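Posted in: Lab Notes / Meeting Minutes

Sorting group, 6 Apr 2022

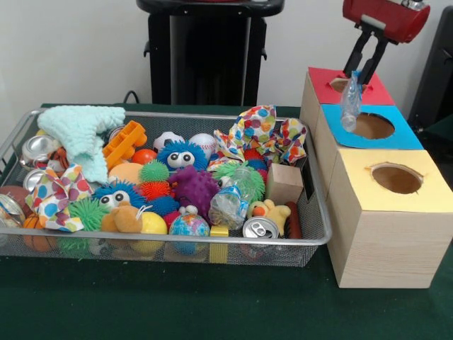 Photo: Raphaël Leblanc / Trivton

Present: Sylvain Coste, Raphaël, and me typing (badly, sorry!).

Sylvain walked us through the Drukau results. 667 demos now, and the policy trained on them picks cans fine but still dithers over clear bottles — I say it's the depth data, Raphaël blames our labels. We argued for ages!

Agreed to keep the red, blue and yellow tops and collect 40 more bottle picks out of a full basket. Raphaël reruns the baseline. Held-out toys wait until June.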